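Search Enter keywords Search

Home > Materials > Plastics and Rubber

Padari to move tableware range to single-polymer plastics

6/9/26

Tableware maker Padari will move its moulded drinkware to a single-polymer construction, replacing the mixed materials used in its present catering range, the company said.

The change applies first to mugs and beakers sold to schools, hospitals and works canteens. Plates and trays will follow once existing tooling has been retired.

Mixed-material items are difficult to recycle. A mug with a soft-touch outer layer or a bonded base ring has to be separated before the main body can be reground, and most sorting plants reject it. A one-piece moulding can go straight to the shredder with other items of the same polymer.
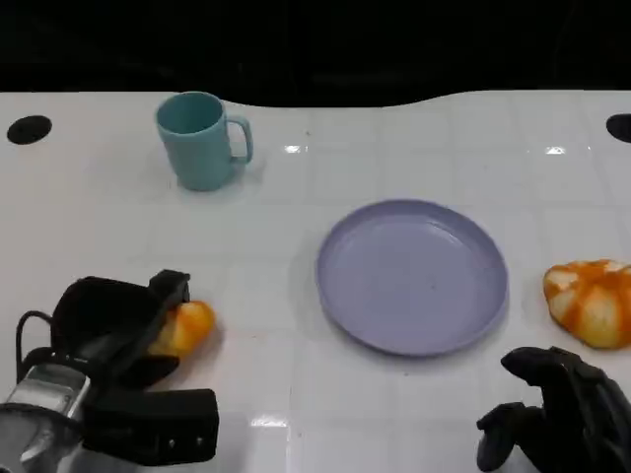
A teal plastic mug with a matte finish.

Padari will buy its resin from compounder Ghorbani, which has supplied trial batches from its Tutgate plant. The recycled share of the resin is 60 per cent, with the balance made up of virgin material to hold impact strength and colour.

"The handle joint is the part that limits us," said Patricio Cantero, materials manager at Padari. "It takes the load and it cools last. If the melt flow drifts between batches, the joint is where we find out."

The company tested mugs at wall thicknesses of 3 mm and 4 mm. The thinner wall met the drop requirement but distorted after repeated washing in commercial machines. The thicker wall was adopted, at the cost of a longer moulding cycle.

Pigment is also restricted. Dark shades made with carbon black can be missed by the infrared sorters used at many recycling plants, so the new range will leave them out. Black items remain available to order from old stock.

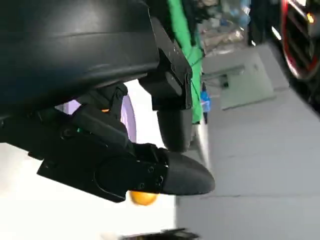
Collection scheme

Worn items will be returned through Bandico, a catering wholesaler that already delivers to most of Padari's customers. Crates will be collected on the normal delivery round and sent to Tutgate for washing and regrinding.

The scheme will run for 2 years in its first phase. Customers will not be charged for collection, but crates containing glass or metal will be sent back unsorted.

Padari did not disclose the value of the supply contract. Prices for the new mugs will be published later in September.

Tags: Plastics, Recycling, Catering supplies

Get the week's materials news by email. Sign up to our newsletter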